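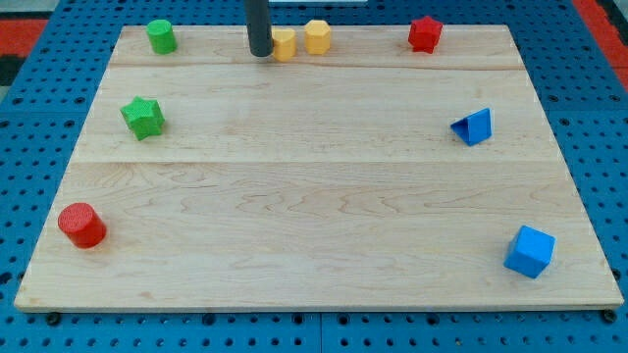 Coloured plastic blocks around a wooden board on a blue pegboard surface.

Elalthorpe's toy library to open on Saturdays from September

Families in Elalthorpe who have been asking for weekend opening at the toy library will be pleased to hear that their wish has been granted, and a little sooner than most of them expected. From September the library will open every Saturday morning at its usual home in the old Selto shoe shop on the corner of the market square, as well as keeping its two weekday afternoons.

The change follows a survey handed out over the counter in the spring, which brought back 135 replies — a very good pile of paper for a small town, and one that took a few evenings and a good deal of tea to get through. Most of the parents and grandparents who wrote in said much the same thing: they loved the place but could hardly ever get there before it shut, what with work and school and the bus from the Grulik estate, which stops running early in the afternoon.

For anyone who hasn't yet been through the door, the idea is simple enough. A family joins for a year, chooses up to four toys at a time and brings them back three weeks later to swap for something else. There are 374 toys and games on the list at present, from rattles and stacking cups right up to board games that will keep a family of teenagers arguing for a whole wet afternoon. Puzzles go out more than anything else, with train sets close behind, and there is nearly always a waiting list for the big marble run.

Membership has grown steadily over the winter, helped along by the rather lovely window display the infants' school put together at half-term, and about 55 families now borrow regularly. The yearly fee is staying at £7, which we know will be a relief to many, and anyone who finds that difficult is warmly invited to have a quiet word at the desk.

Saturday opening will also bring a story and play session for the under-fives in the back room, starting at ten o'clock and lasting as long as the children do. The Milošević bakery across the square has kindly offered to send over a tray of buns for the first one, so it may be wise to come early. Grown-ups are asked to stay with their children, and there will be tea and coffee for a small donation. Prams can be left in the side passage, where there is now a proper ramp in place of the step so many of us have bumped our way up over the years.

The library would be glad of more toys too, particularly dolls' houses, wooden trains and games with all their pieces (or very nearly all — spare dice and counters are never in short supply). Soft toys are harder to clean and can't be accepted, I'm afraid, however well loved. Donations can be dropped off during any opening session, and larger things can be collected from addresses in the town if you leave your details at the desk.

New members should bring something showing their address. Saturday hours will be half past nine until half past twelve.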